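Bonjour à tous, voici où on en est sur la nécropole de Tanda, et je vous préviens, c'est un peu décousu, je sors à peine de l'inventaire !

Le relevé du secteur nord est bouclé : 21 tombes à puits, dont 18 avec leur dalle d'entrée encore en place (on en espérait 12 dans la demande de subvention, alors vous imaginez l'ambiance). Les tessons de surface sont lavés, numérotés et rangés, 3671 fiches en tout. Les perles de la tombe double attendent encore leur tour. 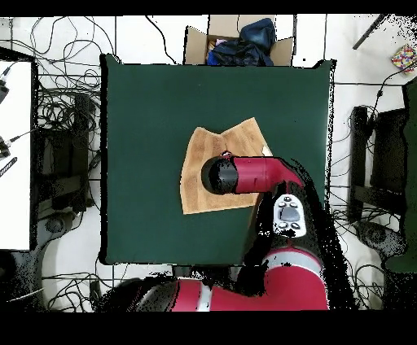
Damilola Afolabi trouve que je vais trop vite sur la datation des dalles et voudrait qu'on attende les charbons avant d'écrire quoi que ce soit. Bon, elle a raison, j'ai retiré le paragraphe. Les échantillons sont partis chez Woltlow mardi et les résultats devraient tomber en juin.

Côté budget, on est dans les clous, sauf pour le transport : la piste d'Okeke a été coupée par les pluies et il a fallu faire le grand tour pendant deux semaines. Je vous propose de prendre la différence sur la ligne « dessin », où il reste de la marge.
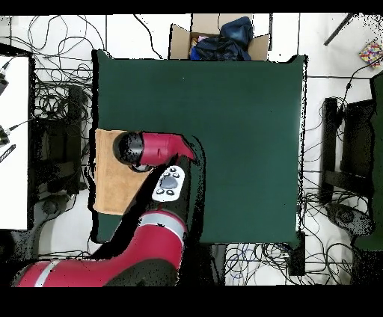 Bras rouge et noir au-dessus d'un plateau vert foncé.

Prochaine étape, le secteur sud, avec Ekene Dauda à la topographie. Il me faudrait votre accord écrit pour le transfert de ligne avant l'ouverture du chantier, un simple mail suffit.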